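Court Records Reporter, Planddale

The Orkum is hiring a full-time reporter to cover criminal courts and corrections in Planddale and the surrounding county. The position is based in our Planddale newsroom and reports to the public safety editor.

You will cover felony trials, sentencing hearings, appeals and parole decisions from the county courthouse, and make regular trips to the state appeals court in Uvton. You will read filings every day. A good part of the job is pulling dockets, requesting transcripts and finding the cases that did not come with a press release.

We expect the reporter in this position to write three or four short news stories in a normal week and a longer piece every month or so. During a major trial, the daily stories come first and the rest can wait. Breaking verdicts are filed from the courthouse by phone or laptop.
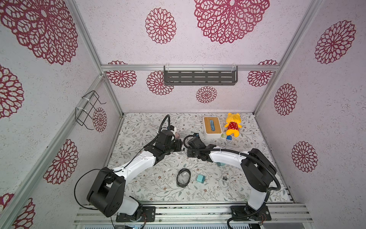 The beat also includes the Holovko Unit, the state prison north of town. The unit holds people serving long sentences, and our readers include their relatives, the families of victims and the officers who work there. You will be asked to write fairly about all of them. Some of this work is hard to sit through, and the schedule can be adjusted after a long trial.

What we are looking for

At least 2 years of reporting experience, at a newspaper, website, radio station or student publication with regular deadlines. Court experience is helpful but not required.
Working knowledge of how a criminal case moves from arrest to appeal.
Experience filing public records requests.
Clean copy and accurate notes.
A valid driver's license and the use of a car. Uvton is 100 miles each way, and we pay mileage.

Spanish is a plus. So is being comfortable with spreadsheets, as we keep our own database of sentences handed down in the county and the court reporter updates it.

Hours and benefits

The usual schedule is Monday through Friday, starting at 8:30 a.m. One weekend shift a month is shared among the reporters. Health and dental coverage begin on the first day of the month after you start. Paid vacation is 15 days in the first year. The salary range will be given to every applicant we contact for a phone interview.

How to apply

Send a resume, three published stories and a cover letter of no more than 200 words. At least one of the stories should be based on documents. In the letter, tell us about a court or police story you would have covered differently.

Applications are read as they come in, and the job stays open until filled. Finalists will spend a paid Thursday in the newsroom and write one story on deadline.

Mail applications to Newsroom Hiring, The Orkum, Planddale, or leave them at the front desk before 5 p.m.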